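Print this page | E-mail this chapter
Home > Units > Household Management > Chapter 7

Chapter 7
Sorting and Storing Packaged Snacks

Most households bring home more packaged food than they can put away at once. Bags of crisps, rice cakes, wrapped candy and small bars arrive together in one sack and are often left on the nearest table. This chapter treats the unpacking of such goods as a household task in its own right, with its own order of work.

Students should have completed the February exercise on shelf labels before beginning. The Garnine method, introduced in Unit 2, is used throughout. It asks the worker to group packages first by the kind of wrapping and only then by the kind of food. Pillow-shaped bags are bulky and crush easily – they are placed last and on top. Small wrapped pieces are gathered into one container so that they do not slip beneath larger items.

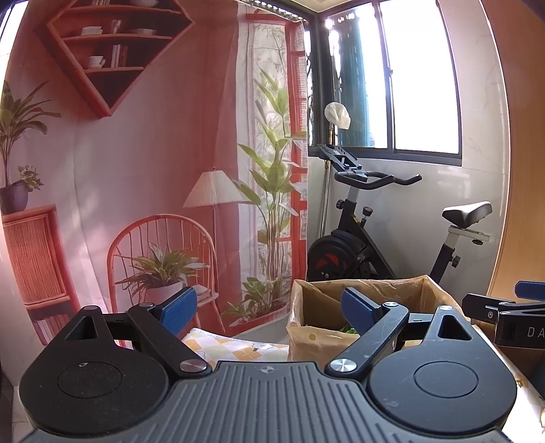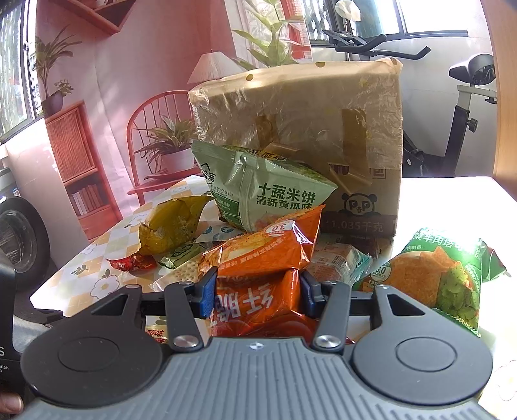
Figure 7.1. A paper bag beside a checked tablecloth (first picture) and packaged snacks on a table (second picture).

A table used for sorting should be covered with a cloth that can be shaken out or washed. The paper bag is kept within reach until the work is finished, as it may serve again for items going to another room. Printed dates should be read as each package is handled. Where the label is in a language the worker does not read, the date stamp can often still be found near a seam or a folded edge.

Section 7.1 describes the first sorting. Section 7.2 compares the Cinier and Macapagal systems of shelf storage, and Section 7.3 deals with opened packages. The Unik record sheet needed for the exercises is printed at the end of the chapter.

Previous | Contents | Next
Shares: 774 | Comments: 2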